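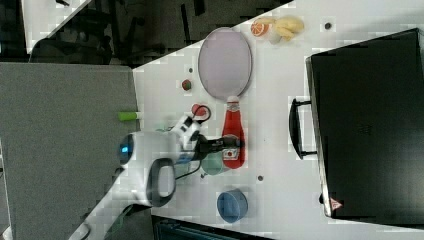

Unit 3: Home Skills / Sorting and Laying Out

Handout, August 2021. Tutor: Shirley Gill

Notes only, not the full talk. Fill in your own bits in the margins.

Where we got to: clearing a surface before you lay it. Most people start by laying and then find they're moving the sauce four times. Clear first. Sort second. Lay last.

Start with what's on the table. Plate, cup, bowl, ketchup, bits of fruit. Ordinary mixed lot, no order to it. Don't tidy yet, just look for a minute and say the groups out loud.

Groups we use on this course:

Crockery: anything you eat or drink from. The oval plate, the blue bowl, the green cup.
Bottles and jars: the ketchup.
Fresh food: anything that would need washing, peeling or cutting. Treat play fruit as the real thing for practice, same rules.
Everything else: goes to one side, gets dealt with at the end. Do NOT invent a fifth group.

Order of work

Fresh food off first. Into a bowl if there's one to hand, otherwise onto a board. Cut halves (the orange) go face up on a saucer, never face down on the table top. Juice on a white surface, you'll be wiping it all afternoon.

Small round things next, before they roll. Tomatoes, strawberries, grapes. People leave these and then chase them.

Then bottles. Ketchup lying on its side: check the cap is shut, stand it up, label outwards. If it won't stand, wipe the base. Bottles live at the back of the table, or the centre if people are sitting both sides.

Cups. A cup lying down gets picked up by the outside, not fingers in the rim. Upright, handle (if any) to the right. Look inside before you set it down.

Plates and bowls last as they take the most room. Big oval plate is a serving plate, so middle of the table, long side facing the people sitting down. Bowl goes to the side of it or on it, depends what you're serving. Not near the edge. The bowl in our layout is much too near the edge for my liking, move it in by a hand's width at least.

Wipe down between clearing and laying. Damp cloth, then dry one. Two cloths, please stop using one.

Table sizes

Tables in the teaching room are 80 cm deep. Allow 30 cm for the person's own plate and cup, same again across from them, and what's left is the middle strip for sharing. Not a lot. Draw this in your books, we'll use it again in November for the buffet unit.

Colour

Came up in questions. Pale plate on a white table is hard to see for anyone with poor sight, edges vanish. A rim in a darker shade helps a bit. Blue bowl is better, good strong contrast. Tehrani covers this in the chapter on care settings, worth reading, skip the tables at the back.

Reading

Tehrani, p. 114 onwards
Wulinska, the short one on kitchen routines. Library has a copy, maybe two
Brera handout on serving dishes (ask me, I have spares)

Task before next session

Take any table at home, as it is. Write down what's on it in the four groups. Clear it in the order above and time yourself, then lay it for two. Note anything you had to move twice and wher it ended up. Half a page, no more.

Those doing the Allix portfolio: same task but lay for four, add a sketch with measurments. Hand in to my tray, name on every sheet.

Bring two cloths.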